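Clandard paint notes, README

Hi! This folder is where I keep everything I've learned about repainting old rental rooms, mostly the cheap ones around Gisodside. It started as one spreadsheet and kind of got away from me. There are 211 entries now, one per wall, and 89 of them have notes on how the paint held up after a year of normal living.

paints.csv is the main file. Each row has the room type, the brand, the finish, how many coats I used and what I cleaned it with later. If the finish column is blank, the can had lost its label and I didn't want to guess.
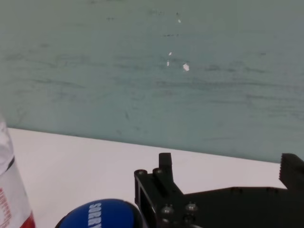 I score scrubbing from 1 to 5, and yes, I'm a harsh grader. Flat paint almost never gets past a 2 with me. The Trinico eggshell is my favorite so far (28 walls and I'd happily do more), while the Brinkmann satin looks great but shows every roller mark if you rush it. Ask me about my hallway!

costs.csv is separate and a bit messy. The total at the bottom, $1,163, leaves out brushes, since I kept losing the receipts.

Use any of this however you like. If you spot a typo, open an issue and I'll fix it, usually in the evening. I still have to add the July bathrooms.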